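# Copago

Llevo tiempo manteniendo esta pequeña enciclopedia de sanidad y la entrada del copago es la que más correos me trae, así que la he rehecho entera. Si vienes de la versión vieja, verás que he quitado casi toda la parte histórica (era un ladrillo, lo admito).

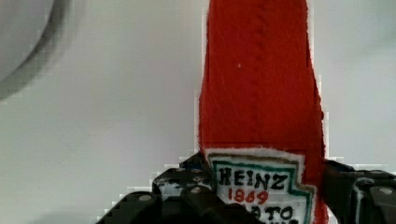 El **copago** es la parte del precio de un servicio o de un medicamento que paga el paciente en el momento de usarlo, mientras el resto lo cubre el seguro o el sistema público. Hasta ahí, fácil. El lío empieza con los parientes cercanos, que la gente mezcla y yo también mezclaba cuando empecé a escribir de esto.

## Términos que se confunden

- **Franquicia o deducible**: lo que pagas tú enterito antes de que el seguro ponga un céntimo.
- **Coaseguro**: un porcentaje de la factura, en vez de una cantidad fija.
- **Tope anual**: el máximo que puedes llegar a pagar en un año. Pasado ese punto, se acabó... salvo lo que la póliza deje fuera, ¡que siempre hay algo!

Pongo números, que a mí sin números no me entra nada. Imagina una póliza con franquicia de 100 euros, copago de 2 euros por receta y tope anual de 1.999. Te operan y la factura sube a 2.686 euros, sin coaseguro. Pagas los primeros 100 y la aseguradora los 2.586 restantes. Si en lugar de eso la póliza no tuviera más límite que el tope, pagarías 1.999 y ella 687. La misma operación, y menuda diferencia.

## Para qué sirve (o dicen que sirve)

La defensa clásica habla de *riesgo moral*: si algo es gratis en el mostrador, se usa de más. Liette Bouchard, con quien llevo años discutiendo por correo, sostiene que un copago pequeño ordena la demanda sin hacer daño a casi nadie. Yo no lo veo tan claro. El paciente no suele saber qué visita le sobra y cuál no, y cuando recorta, recorta de las dos. Además, cobrar cantidades diminutas también cuesta dinero, y esa parte se olvida mucho en los debates.

Josée Chan me escribió en enero para defender una tercera vía, el copago *según valor*: cero para la insulina o la medicación de la tensión, más alto para lo que aporta poco. Me gusta la idea, aunque alguien tiene que hacer la lista y ahí ya me veo la pelea.

## Exenciones

Varían muchísimo de un sitio a otro. Las más habituales se fijan por renta, por edad, por embarazo o por enfermedad crónica. En algunos sistemas hay que pedirlas y en otros se aplican solas; mira bien cuál es tu caso, porque conozco a gente que pagó durante meses sin tener que hacerlo.

## Véase también

- Riesgo moral
- Prima
- Lista de medicamentos cubiertos
- Reembolso de gastos (entrada a medias, estoy en ello)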